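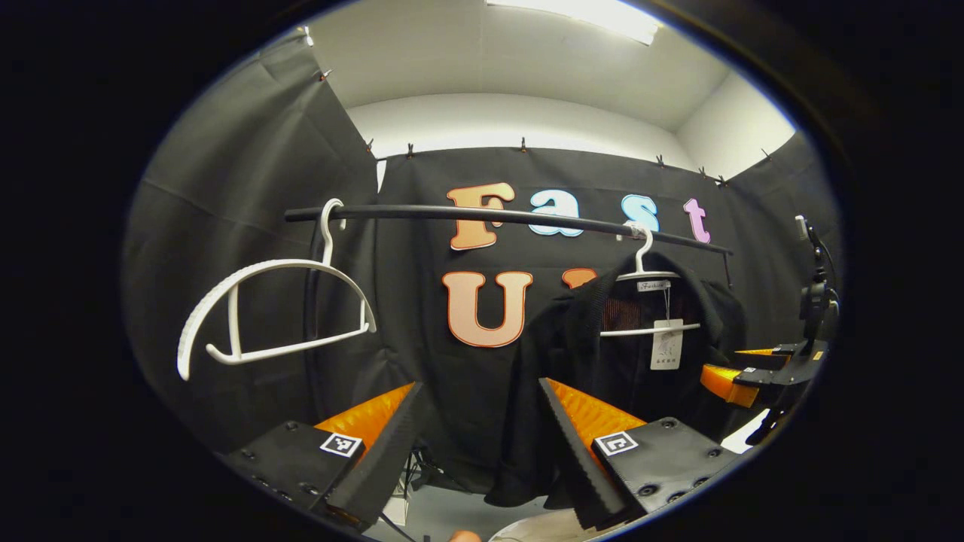 Black clothes rack with a garment on the rod

Crypto platform safety check: Trolaver
Checked in January, using a new account and our own money

We run the same list on every exchange or staking site that readers ask about. Each line gets OK, CONCERN or FAIL, followed by a comment. Trolaver was requested by readers in Cemarstead and Berdale after it was promoted at local meetups.

1. Company name and address on the site
CONCERN. A company name is in the footer, but the address is a mail forwarding service. No phone number. We wrote to ask for the office address and got a link to the help page.

2. License or registration
FAIL. The site says "fully registered" without naming a regulator or giving a number. Support told us the papers were "being updated." Treat this as no license until you can look it up yourself.

3. Two-factor login
OK. Works with an authenticator app. Text message codes are offered too, but use the app.

4. Test deposit
OK. We sent $400 in two parts. Both showed up in the account within 10 minutes.

5. Test withdrawal, small
OK, with a note. We took out $47. It arrived the same evening. Small withdrawals often go through on bad sites as well, so this line does not count for much by itself.

6. Test withdrawal, larger
FAIL. We asked for $193. The request was put on hold and we were told to pay a "release deposit" first. We did not pay. The money was still on hold when this list was finished. Never send more money to get your own money out.

7. Promised returns
FAIL. The Kong staking plan advertises a fixed daily payout. There is no explanation of where the payout comes from, and the risk page is blank.

8. Referral bonuses
CONCERN. Members earn on people they sign up, and again on the people those people sign up. The bonus table is longer than the terms of service.

9. The coin itself
CONCERN. Kong can only be bought and sold on Trolaver. We found no public block explorer and no outside price – the number on the screen is whatever the site says it is.

10. Wallet control
FAIL. Users do not get their own keys. Moving Kong to an outside wallet is listed as "coming soon."

11. Support
CONCERN. Chat answers quickly about deposits. Questions about withdrawals were passed to an email address that sent one automatic reply.

Result: do not deposit. If you already have, save your chat logs, transfer receipts and account screenshots, stop adding funds, and report it to your bank and your state's consumer office. Ignore anyone who offers to recover the money for a fee.

Items 2 and 6 will be checked again if the company sends documents.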